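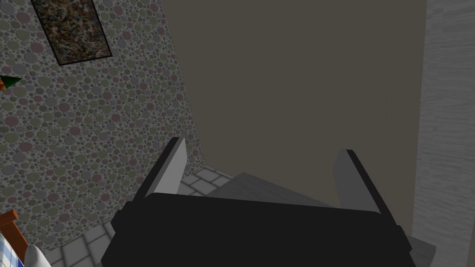 How to Score Your First Cricket Match

October 4, 2023
By the Brarkura scoring desk

Scoring is the best seat in cricket, and you can pick it up in an afternoon! You need a scorebook (ours is a Wunderlich, with room for 12 names a side), a pencil and a good eraser.

Step 1. Before the toss, copy both teams into the book and check the spellings with the captains.

Step 2. Mark every ball as it's bowled. A dot means no run, a number means runs off the bat, and a W is a wicket. Wides and no-balls go down too, but they don't count toward the six in the over.
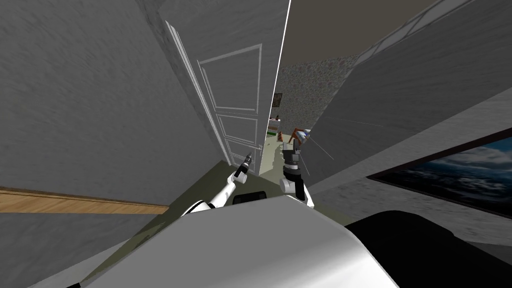 One reader wrote in that she wishes she'd called her totals across to the other scorer after every over, as she once finished a match with 125 in her book and a different total in his.

Step 3. At the end of each over, add up the bowler's runs and check them against the team total (it gets quick, I promise).

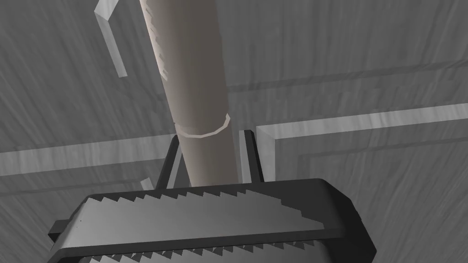 Step 4. When a wicket falls, write down the score, the batter out and how it happened, then rule off that batter's line.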